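Hoy tocaba ordenar el estudio. Llevo desde junio diciendo "hoy toca ordenar el estudio".

Regla del día, cortesía de Lucrezia: todo lo que sea papel, de pie. Lo tumbado se convierte en montón y el montón se convierte en mueble.

He rescatado 15 libros del suelo. De dos juraría que no son míos. Marisa, si lees esto, tienes hasta el domingo para reclamar.

El archivador de rejilla negra llevaba meses guardando sobres vacíos y la garantía de una tostadora que ya no existe. Fuera todo – menos la garantía, que me dio pena.

Luego están los volantes de bádminton. Jugué 2 veces. Compré como para un torneo federado.

Los puse en una cesta, con las plumas de plástico para arriba, y de repente parecen una afición respetable.

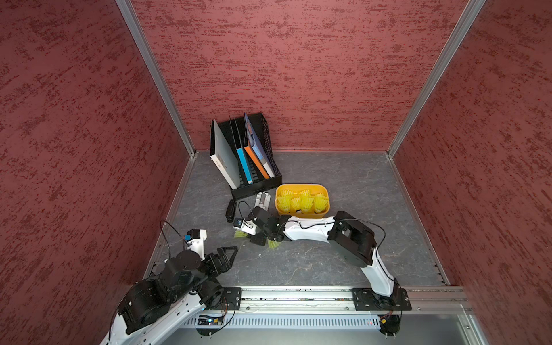 ¿Los volantes de plástico se guardan de pie o tumbados? De pie y sin apretar, que si se les dobla la falda luego vuelan torcidos.

Los míos volarán torcidos igual, pero por culpa de mi revés.

Queda el cajón de los cables. Lo he abierto, nos hemos mirado y lo he cerrado.

Mañana, la estantería de arriba – o en junio, ya veremos.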